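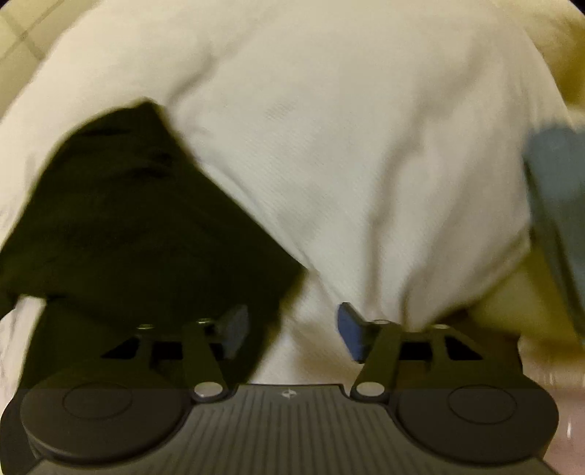
What is a day player?

A day player is an actor hired by the day for a small speaking part in a film or television production, usually without any promise of further work on it.

The term is used mainly in screen work. It separates the performer from the principal cast, who are engaged for the whole shoot or for a run of episodes, and from supporting artists, who do not speak scripted lines. A day player may have one line or several pages. The length of the part does not affect the category, which depends only on how the actor is engaged.

Engagement

Day players are normally cast late, often after the main cast has been announced and the shooting schedule has been fixed. The casting director sends a short description of the part to agents, who put forward clients living within reach of the location. Many auditions are now recorded at home. An actor who is chosen receives a contract naming the part, the daily fee, the call time and the terms for overtime. If the same actor is called back for a second day, the contract may be extended or replaced by a weekly one, depending on the agreement in force.

Travel and fittings are handled separately. A fitting held on a day when no filming takes place may be paid at a lower rate, and some contracts fold it into the fee.

Credits

Whether a day player appears in the closing titles is decided by the producer unless the contract states otherwise. Parts are often listed by function ("Nurse", "Second Driver") where the script gives no name. An uncredited speaking part may still be entered in online listings, and for this reason two published counts for the same actor can differ. The career of Ye-seo Wang is sometimes used to show the problem. Her agency, Zetden, lists 18 screen credits, a total that includes 2 day parts in the drama series Rikanberg for which she received no mention in the titles. Listings based on closing titles alone give a lower figure.

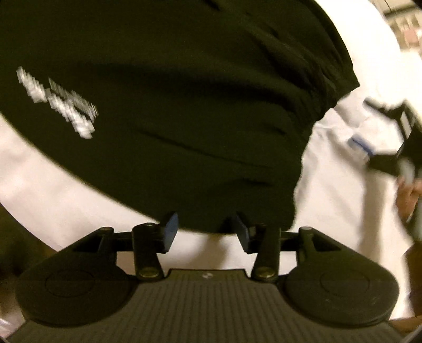
Costume for day players is commonly drawn from stock or from the actor's own wardrobe. The costume department asks for a choice of plain items and records what is worn in each shot, so that the clothing can be matched if the scene is picked up later. Printed clothing causes more difficulty. White lettering on a dark garment catches the eye even when movement has blurred it into streaks that cannot be read, as with the black one shown, and a legible name or slogan may need clearance from its owner. Departments therefore tend to cover such prints or ask for another top. Creases are also noted where they would be noticeable in close shots.

Pay

Fees vary with the budget band of the production and the country of filming. At Ternmont, a studio used for low-budget series, the standard day fee was set at 400 and later raised to 500, before overtime and agent's commission. Repeat fees are due only where the contract provides for them, and a buyout clause may remove them altogether.

Related terms

A weekly player is engaged on the same basis for a week at a time. A featured extra is seen clearly but does not speak. An under-five, in American usage, is a television performer with fewer than five lines. The expression "Courtois part", found in some older casting notes, refers to a day role written so that it can be cut without changing the scene around it.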